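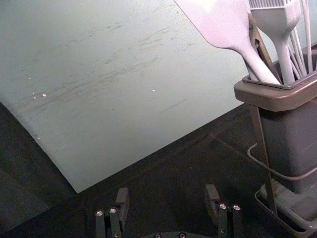
A correction is a short note that says a news story got something wrong and gives the right information. Newspapers print them, websites add them to the top or bottom of a page, and radio hosts read them out loud. A page with a correction on it isn't perfectly clean anymore, a bit like the pale board with gray streaks across the middle and a thin dark scratch. Some readers think that looks bad. Most editors would still choose a page that shows its marks over one that looks neat and hides a change.

How do mistakes get into the news?

Most mistakes in news stories are small. A reporter hears a name over a bad phone line and spells it wrong. Someone copies a number and swaps two of the digits. A photo of one school gets put with a story about another school.

Some mistakes are bigger. A reporter might trust a person who didn't really know what happened. Or a story might be written in a hurry, before anyone has called a second person to check.

A mistake is different from a lie. When people lie, they know that what they are saying is false. When people make a mistake, they believe it is true. Both can fool a reader, so both need to be fixed, but it isn't fair to call every wrong fact a lie.

The story of the Sakdale library books

Zamfira Moldovan writes for the Sakdale Post, a small newspaper. In January she wrote about a book drive at the Boström School. Her story said the children had collected 453 books. The headline used the same number.

The next morning a teacher called. The children had collected 321 books. The other number came from an old poster in the hallway, left over from the year before. Zamfira had looked at the poster and had not asked anyone if it was new.

She told her editor right away. They changed the number in the story and in the headline on the website. Then they put this note at the bottom of the page:

"Correction: An earlier version of this story gave the wrong number of books collected at the Boström School. The students collected 321 books, not 453."

The printed newspaper could not be changed, because it was already in people's homes. So the same note was printed on page two of the next paper.

What a good correction says

Read the note again. First it tells you which fact was wrong. Then it tells you what the right fact is. It uses plain words, and it does not blame the teacher or the poster.

Now compare it with this one: "This story has been updated." You can't tell from that what changed. Maybe somebody fixed a comma. Maybe the whole story was wrong. If you see a note like that, you may have to look for another report on the same subject.

Sometimes a website changes a story and adds no note at all. People who work in news call this a stealth edit. Fixing a spelling mistake quietly is usually fine. Changing an important fact quietly is a problem – a reader who saw the first version will never learn that it was wrong. 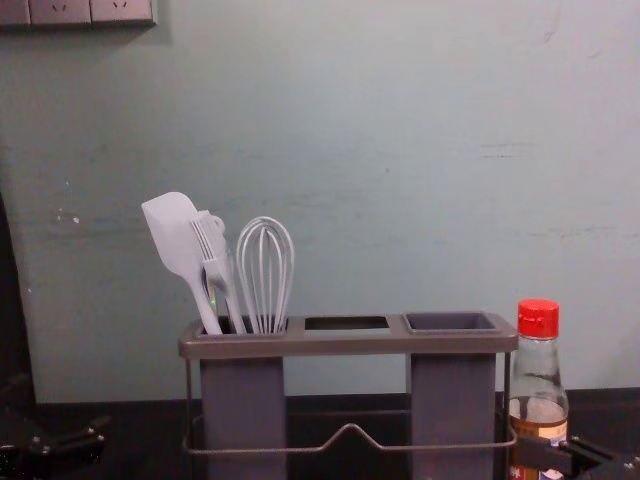
There is a stronger kind of note called a retraction. An editor uses it when the main point of a story turns out to be false and changing one fact won't help. A retraction tells readers that the newspaper no longer stands behind the story. Retractions are much less common than corrections.

Why wrong facts keep going

A correction can be slow. By the time it is printed, people may have shared the first story with their friends, and those friends may have shared it too.

The Sakdale Post saw this with the book drive. The first version was opened 3924 times on the website. A local page called Fuden News had copied the headline, and it kept the old number for 10 days until somebody wrote to ask about it.

People also tend to remember what they hear first. You can read a correction, understand it, and still have the old number pop into your head a week later. Saying the right fact again, on its own, can help it stick.

What you can do

When you read a news story, scroll to the top and the bottom and look for words like "correction," "updated," or "editor's note." Look at the date as well. An old copy of a story may not have the fix in it.

If you think you have found a mistake, check it in one more place. Then ask an adult to help you write to the editor. Say which story you mean, copy the sentence you think is wrong, and explain how you know. You can be polite and short. Many news websites have a contact page for this.

And if you shared something that was wrong, you can make a correction of your own. Tell the same people you told before. "I said the game was canceled, but it was only moved to the other field" is a perfectly good one.

Words to know

Editor: a person who checks stories and decides what gets published.

Source: a person, paper, or recording that a reporter gets information from.

Retraction: a note that takes back a whole story.

Stealth edit: a change made to a story without telling readers.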